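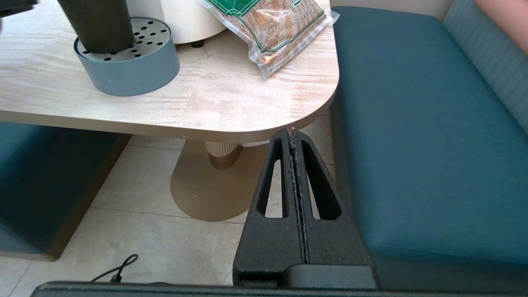

Reading time: 3 minutes

Home | Notices | Meetings | Minutes | Contact

Print this page | E-mail this page

Shared Dining Area Working Group
Minutes of the July meeting

Present: Merle Kereama (chair), Hideaki Ishida, Tamsin Tautahi, Digby Donnelly (minutes)
Apologies: Nomvula Swanepoel

The meeting opened at 4.10 pm.

1. Minutes of the previous meeting

Accepted with one correction. Under item 4, "bench cover" should read "bench cushion".

2. Matters arising

2.1 The quotation from Vogler for a replacement table has been received. It stands at 497 including delivery and does not include removal of the present table. HI noted that the present table is serviceable and that the quotation was sought before the top had been cleaned. Agreed to take no action on the quotation. It is to be kept with the other papers.

2.2 The key to the tall cupboard has been cut and is held by MK.

3. Table and pedestal

3.1 HI reported on the table. The pale wood-grain top and the tan edge band are to be wiped with a damp cloth and mild washing-up liquid only. Scouring pads are not to be used on the band, including at the rounded corners.

3.2 The ribbed column collects dust in the grooves. HI proposed a soft brush, worked from the top down, once a month. Agreed.

3.3 The oval pedestal base has a satin metallic finish and marks easily when mopped around. TT asked that the mop be wrung out fully before the tiles next to the base are done, and that the base be dried by hand afterwards. Agreed. TT to add this to the cleaning sheet.

4. Items kept on the table

4.1 DD asked for a ruling on what may stay on the table between meals. After discussion it was agreed that the black cylinder on its grey-blue base and the large white cylinder may remain, grouped together. Both are to be lifted when the top is wiped, not slid.

4.2 The clear vacuum-sealed bag with the dark green label was discussed. MK's view was that dry foods belong in the cupboard. TT said that a sealed bag does no harm on the table but should not be stored there once opened. Agreed that sealed bags may be left out on the day they are brought in, and that opened bags are to be emptied into a lidded tub and dated.

4.3 HI asked whether the Plodum tubs bought for the other kitchen could be used. DD to find out how many are spare.

5. Floor and cables

5.1 MK drew attention to the thin black cable on the floor tiles. Loops of cable are a trip hazard and catch the mop. Agreed that any cable run across the tiles is to be laid straight and fixed down, or else coiled and put away. DD to obtain cable clips from Zestus.

5.2 The grout lines are sound. No work required.

6. Bench seat

6.1 The teal upholstery is to be vacuumed with the brush head. Spills are to be blotted, with no spray cleaner used until a test has been made on the underside.

6.2 TT recommended keeping a hand's width between the bench and the table top so that the front edge of the cushion does not rub. HI thought this would narrow the way through. Left open until NS can be consulted.

7. Actions

TT: cleaning sheet, as 3.3 and 6.1
DD: spare tubs, as 4.3; cable clips, as 5.1
HI: soft brush for the column
MK: speak to NS about the bench position

8. Any other business

None. The next meeting will be at the same time in the same room.

The meeting closed at 4.55 pm.

Print this page | E-mail this page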